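Qui sommes-nous – Batista

Batista vend et loue du matériel de cuisine de seconde main à Netudier. L'atelier et la boutique occupent le même local, rue Punport, sur 64 mètres carrés. Nous sommes huit, entre le tri, la remise en état et la vente.

Les pièces viennent de cantines, de traiteurs et de particuliers qui vident un logement. Casseroles, passoires, plats de service, petits ustensiles : tout passe par l'établi avant d'arriver en rayon. Ce qui n'est pas réparable part chez le ferrailleur.
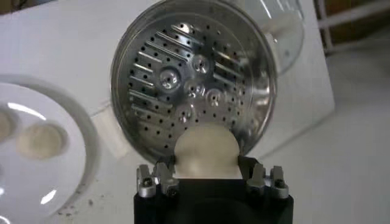 Les accessoires de cuisson et d'égouttage demandent le plus de temps à l'établi. Les fonds perforés se nettoient à la brosse, trou par trou quand il le faut, puis nous passons un chiffon sur le rebord. Sur un disque en inox à fentes obliques et bossages ronds, le calcaire se loge volontiers dans les plis du métal. Le bouton crème fixé au bord est contrôlé à part – s'il prend du jeu, nous le resserrons ou nous le remplaçons.

Le service de prêt s'appelle Jino. Il s'adresse aux associations et aux écoles de la commune, avec une centaine de références disponibles et une caution de 26 euros par caisse. Les réservations pour les fêtes d'été ouvrent en février.

La boutique reprend aussi les couvercles seuls et les paniers dépareillés, à déposer au comptoir avant 17 heures.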